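Folding Day Draws a Full House at the Holtow Workshop

Visitors packed into the Holtow workshop in March for its second open day, and what a cheerful, crowded morning it was! The doors opened at 10, the coffee ran out well before 11, and by the time the last guests wandered off down the hill, 238 people had signed the book at the entrance, which is a good deal more than the hosts had baked for.

The draw this year was laundry. The team has spent the winter gathering demonstrations of people folding everyday clothes with hand-held grippers, the idea being that a robot arm can later learn from those same movements (and, with any luck, spare the rest of us a chore). Hernán Huaranga, who leads the project, gave the opening talk and then stayed on his feet for the better part of three hours, answering every question that came his way, including several from a very determined group of fourth graders.

"Clothes are wonderful teachers," he told the room. "A box keeps its shape when you pick it up. A shirt has its own opinion."

Guests were welcome to try a gripper for themselves, and the line for a turn stretched out into the hallway. It takes a little while to get the feel of pinching cloth between the two ribbed blue pads, but most people were smiling by their second try.
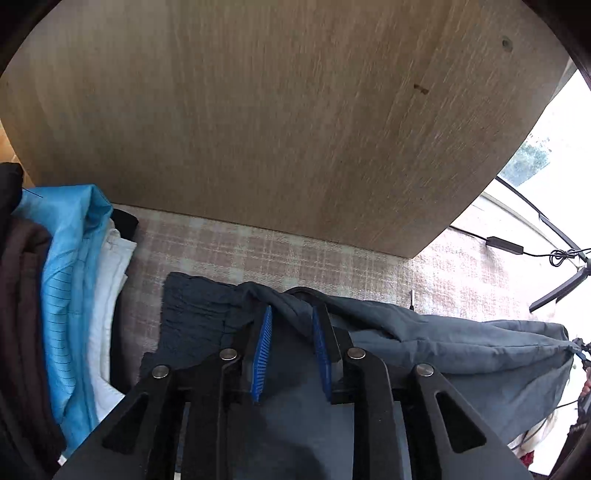

More to see next door

Across the hall, Kheri Temba showed how the recordings are sorted and checked before they are used for training. The collection now holds 436 folding sessions, and she played back a few of the clumsier ones to a good deal of friendly laughter. Her talk was meant to last 15 minutes and ran closer to an hour, with no complaints from the back row.

The workshop hopes to hold another open day in the fall, this time with dishes. Anyone who would like to hear about it can leave an email address at the front desk.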